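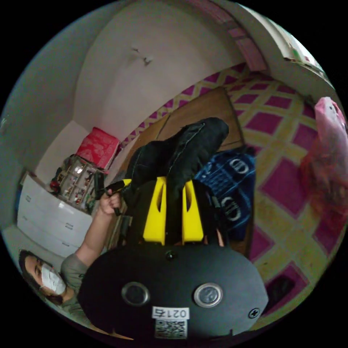 Can a machine do the household chores yet?

Some of them, in some homes, with a person close by. Washing, drying and floor cleaning were handed over to machines years ago, in whole or in part, and cutting grass has gone the same way. Folding, tidying, packing and putting away are still done by hand almost everywhere, and the machines that attempt them are slow and need help.

Chapter 3
Chores and Machines

This chapter looks at the gap between those two groups of jobs. The previous chapter dealt with arms bolted to a factory floor, where the part arrives in the same place each time and the arm repeats one path. We now move to work where the object, the place and the starting position all change. By the end of the chapter you should be able to take an ordinary task, break it into steps, and say which of those steps a present-day machine could be trusted with.

3.1 What counts as a chore

For our purposes a chore is a short job, done often, on things that were not made with a machine in mind. Wiping a table is a chore. So is filling a shelf in a shop, or sorting returned clothes in a stockroom. The person doing it has usually had no training and could not write down the steps if asked. This last point causes a good deal of the difficulty. A welding path can be measured and typed in. Most people pick up a coat by looking for the collar, or by taking hold of whatever is nearest and shaking it until the collar appears, and they will tell you they just picked it up.

A dishwasher does not wash dishes the way a person does. It sprays water inside a closed box, and the hard part, which is loading and unloading, is left to the owner. Many successful household machines follow the same pattern. The job was changed to suit the machine, and the parts that would not change stayed with people. When you read that a chore has been automated, find out which part.

3.2 Stiff things and soft things

A mug keeps its shape. Once a machine knows where the mug is and which way up it stands, it knows where every point on the mug is, and the handle will still be a handle after it has been lifted. Cloth gives no such help. A black jacket lying in a heap may show a seam or two and very little else. Dark fabric adds to the trouble, as its folds give a camera little contrast to work with. Lift it by one edge and the rest changes shape, so that anything the machine worked out a moment ago has to be worked out again.

Bags are a mixed case. The fabric is soft, but the handle may be stiff, and the contents move about. Thin plastic bags are harder again. They crumple, they let light through, and a gripper can close on one without getting hold of what is inside.

People deal with soft things by using both hands and by feeling for slip. Two flat fingers, which is what many grippers have, can pinch an edge well enough. They cannot easily slide along a hem to find the corner, and few of them can feel anything at all.

3.3 The room itself

Shop floors and stockrooms have marked aisles and fixed lighting. Homes have patterned mats, chests of drawers, glass cabinets full of small ornaments, and cloths left where they were dropped. A checked mat can confuse a system that expects a plain background. A cabinet of figurines sets a limit on how fast anything heavy should be allowed to swing beside it.

The Testhorpe trial, which we return to in section 3.6, used one gripper on the same set of 50 garments in two places. In the stockroom at Pirel, a clothing returns firm, it completed 500 folds before the first stoppage that needed an engineer. In a furnished flat it did not reach that figure in the whole of August. Neither the gripper nor the program had been altered between the two.

3.4 Learning from people

One answer to the problem in 3.1 is to stop asking people to describe the steps and record them doing the work. A person carries out the task with a hand-held gripper, a camera notes what the fingers close on and when, and the recordings are used to train a program. Maluleke and Endeck, the two systems compared later in this chapter, both begin this way. They differ in how many recordings they need and in what they do when a grasp fails.

Before reading on, choose one chore you did today. Write down each step, including the ones you did without looking, and mark any step where the object changed shape in your hands. Keep the list for the work at the end of section 3.5.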